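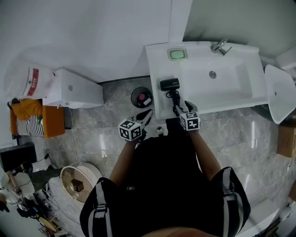 Waltraud Pichler asked at the halfway review why we were building hand-held grippers at all when the arm itself was not finished. Her point was that we might collect a lot of recordings and then find that the arm could not repeat any of them. It was a fair question and it changed the order in which we did the work, so the report starts with it.

Our answer was to fix the fingers first. The hand-held pair and the gripper on the arm now use the same finger parts, printed from the same files. If a person can pick something up with the hand-held version, the arm at least has the right shape of hand for the job. Whether it has the strength is covered under Results.

1. The build

The project is called Vrabec. It was built in the shared workshop at Fernley between the autumn and 3/16/25, by Libor Trnka (mechanical parts), Dalibor Vaněk (software) and myself (markers, recording and this report). Rostislav Vlček lent us his printer when the workshop one was out of use.

Each hand-held gripper has a cube on top with square black-and-white markers on its faces. The software finds the markers in the video and works out where the gripper is and which way it points. With a cube there is nearly always one face turned towards the camera, even when the wrist is twisted. Our first design had a single flat plate and lost tracking every time the hand tipped forward.

The cubes went through 3 versions. The first was glossy and the lamps reflected in it. The second was matt but had markers too close to the edges, and the software needs a white border to find the corners. The third is the one in use.

2. Recording

We chose bathroom tasks because the workshop bench was too easy. A washbasin is white and shiny, the edges are curved, and there is not much room for two hands. The hair dryer was the hardest object we tried. Its cord pulls on the handle and moves by itself after the handle has stopped.

The camera is worn on the head and looks down at the hands. Shoulder straps carry the rest of the weight. Libor wanted it on the chest, but then the forearms hid the markers for much of the time.

We made 164 recordings in total. Dalibor wrote a script that marks every frame where one of the cubes is missing. The worst recording had 804 such frames, nearly all from reaching low into the bowl with the wrist turned inwards. We kept it as a test for the software but did not use it for anything else.

3. Results

The arm can follow a recorded path with an empty gripper. With a bar of soap it succeeds more often than not. With the hair dryer it closes on the handle but the handle turns in the fingers when it is lifted – the pads are too smooth and the motor is too weak. A softer pad helped a little.

4. Still to do

New finger pads with a rougher surface. A stronger motor, if the budget allows it. Boris Jelínek has offered to go through the tracking code with Dalibor in July, mainly the part that guesses the position when a cube is hidden.

The part files and the marker sheets are in the project folder, together with the list of rejected recordings.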